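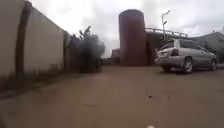 Last updated: Jan 10, 2020
6 min read

Group Ground Transportation, Week 3: Quotes, Deposits and the Dreaded Final Headcount

OK, so last week we got as far as figuring out what size vehicle a group needs, and I ran over (sorry!) and we never got to the money. These notes cover the money. I've typed them up more fully than usual, as a few of you told me you couldn't read my handwriting on the board, and fair enough, I can't always read it either.

Keep your sample quote sheet next to you while you read. It's the one from Jultow, the charter company we're using all term, and it's for a 56-seat coach for a wedding party in August.

1. What's in a charter quote

Most people look at the total and stop. I did that for years when I was booking trips for a church choir, and it cost me. The Jultow quote comes to $2,424, and that number is made of pieces:

- The base charge, $2,000. This is the vehicle and the driver for a set block of hours.
- Deadhead mileage, $200. Deadhead is the driving the coach does with none of your people on it, from the garage to your pickup and from your last stop back home.
- Fuel surcharge, parking and tolls, $224 all together on this one.

Look at what's missing. There's no driver gratuity and no overtime rate. When you get a quote like this, write back and ask for both. Some companies fold the tip in, some print a suggested amount at the bottom, and some leave it for you to discover on the day, when you're standing next to the coach with no cash on you. Ask!

Panasiuk, the second company in your packet, quotes by the hour with a minimum. You can't set the two quotes side by side until you've turned the hourly one into a total for the same trip. We'll do that in class on the whiteboard. Bring the packet, please, the whole packet.

2. The garage-to-garage question

This one got a lot of blank looks last year so I'm giving it its own section. When does the clock start? If the contract says "garage to garage," you're paying from when the coach pulls out of the yard. If it says "spot time," you're paying from when it shows up at your pickup. On a short trip with a garage a long way off, that can be a big piece of your hours gone before anyone has climbed aboard.

Find the phrase in both contracts. Circle it. In the Panasiuk one it's in the definitions on the back page, in small type.

3. Deposits and cancellation

A typical setup has a deposit to hold the vehicle, the balance due some time before the trip, and a sliding cancellation fee that gets worse as the date gets closer. What you want to know:

How much is the deposit, and do you get any of it back? What date does the balance fall due? Can you move the date instead of canceling, and what does that cost you? What happens if the company cancels on you?

People forget the last one constantly. The Jultow contract says they'll provide "comparable equipment." Well, comparable to what? I'd want to see that spelled out, at least the number of seats and whether there's a restroom. It's a perfectly normal thing to ask for and a decent company will put it in writing the same afternoon.

4. Headcounts (the fun part)

Here's our running case. The Brurum alumni group wants transportation to their reunion dinner. They start with 87 people saying yes. Lovely! Then a bunch of them decide to drive, a few bring cousins, and one table goes quiet and won't answer email.

So what do you book? A full-size coach won't hold 87, so you're looking at two vehicles, or one vehicle running two loops. The loop is cheaper if the ride is short, and it's miserable if the ride is long, as half your guests are stuck in a hotel lobby in their good shoes. For Brurum the ride is over half an hour each way, so I'd lean toward a coach plus a minibus, and I'd ask the company for the last date I can drop the minibus without a fee. Put that date on your calendar. Then tell the group their deadline is a week earlier than that, and stick to it.

Please don't tell the company a number you don't believe. If you're still chasing answers, say so. Reservations staff deal with wobbly groups every day, and they would much prefer "somewhere between one coach and two, I'll know by the deadline" to a firm number that falls apart. You can usually ask for a courtesy hold while you sort it out. Get the expiration of the hold in the same email.

5. Special pickups

Very quick, we'll come back to it in Week 5. For funerals, you give the company the order of the procession and who rides in which car, and you build in extra waiting time. For airports, you find out where charter vehicles are allowed to stand, which is often not where the taxis are. At Nunden, the event hall in our case file, coaches have to use the rear entrance and can't wait there, so the driver needs somewhere to park in between and your contract should say who's paying for it.

For next time

Read both contracts all the way through. Turn the Panasiuk hourly quote into a total for the Brurum trip, two vehicles, and show me the steps. Then write the email you'd send to Jultow asking about gratuity, overtime and replacement equipment. Keep it short and friendly, five or six sentences. I'll read a couple out loud with the names off.

If you missed Week 2, the vehicle size chart is in the back of the packet after the yellow page.

14 shares
3 comments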